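Box first, shelf later: a garage arm build in Jillbridge

Posted July 10, 2024

Quick one this week. Been meaning to talk to the builder behind the Ugwu arm project since spring, finally got an hour on the phone between the day job and dinner. No name in print, that was the deal. "My boss reads this site," is the reason given. Fair.

The short version: a home-built six-joint arm, living in half a garage in Jillbridge, meant to one day hand over lumber and hold it while somebody else drives the screws. Right now it mostly picks up boxes. And most of the picking up happens in simulation, on a six year old desktop with a loud fan.

"I did it backward the first time," the builder told me. "Bought motors, bolted it together, then wrote code. It hit the vise in the first week. Bent the wrist bracket, cracked a housing. So now everything gets run on the computer before I let the real one move."

How much on the computer? A lot. The rule in the garage is 2,000 simulated tries of any new move before it goes on the hardware. Runs overnight mostly. The tries aren't all alike either, the box gets a new spot and a new tilt each time, lumber gets dropped in wherever.

"The scrap is the whole point. My real bench has never been clean. If the arm only works on a clean bench it's no use to me, I'd have to tidy up for it."

I asked about the room. There is a door, there are walls. Seemed like a lot of trouble for a pick test.

"The room took an evening. I wanted the shadows. The camera code got confused by shadows in the garage, it kept thinking a dark patch was a thing, so I put a proper light in and let it deal with that. Table's just a table. I made it square becuase square is easy." 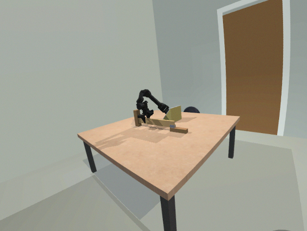 Simulated bench with the arm at the box, plank and offcuts in front.

The planner is called Motier, written from scratch, then thrown out, then written again. Version one went in straight lines. Version two goes up and over. That's the elbow-high look the arm has in most of the runs, and the builder is a little defensive about it.

"People say it looks like a heron. Fine. Going over the top costs me time but it clears a board standing on its edge, and boards standing on edge are what got me before."

The tilted box is the current headache. Flat box, no trouble, that was done back in June. Tilt it and the fingers want to come in at an angle, the wrist runs out of travel, the whole thing stalls and sulks.

"It's 17 degrees where things go bad. Under that I'm happy. Over that I'm guessing. I've tried longer fingers, tried coming from the other side. Coming from the other side puts the elbow in the wall."

In the real garage?

"In both. Ask my drywall."

Parts, since people always write in. The arm itself is mostly printed, black filament, some aluminum plate where it flexed too much. Joint drivers are Rusex boards, bought secondhand, 3 of them dead on arrival. The seller made good on those. Total spend is a number the builder would not give me and I got the feeling there is someone in the house who hasn't heard it.

"The gripper I've redone more than anything. You think it's the arm that's hard. The arm is weekends. The gripper is every night after the dishes."

Any advice for someone starting one of these in a shared shop instead of at home? Long pause. I could hear the fan.

"Put an off switch on both sides of the bench. Write your name on your cables. And model your junk. Get the real sizes of the real stuff on your bench and put that in the sim, ugly colors, who cares. I spent way too long making a nice looking block of wood and the block didn't need to look nice, it needed to be the right width."

And the lumber-holding, the thing this was all for?

"Fall maybe. I want it holding a short board steady for 55 seconds while I pre-drill. Right now it droops. Shoulder motor gets hot and it droops, you can watch the end go down. So either a bigger motor or a spring, and the spring is cheaper so I'll try the spring."

We got cut off there, dinner. Follow-up by text later that night, printed here as recieved: "spring is too long. ordering another."

More on the Ugwu build when there's something to tell. If you have spare Rusex boards that work, write in and I'll pass it along.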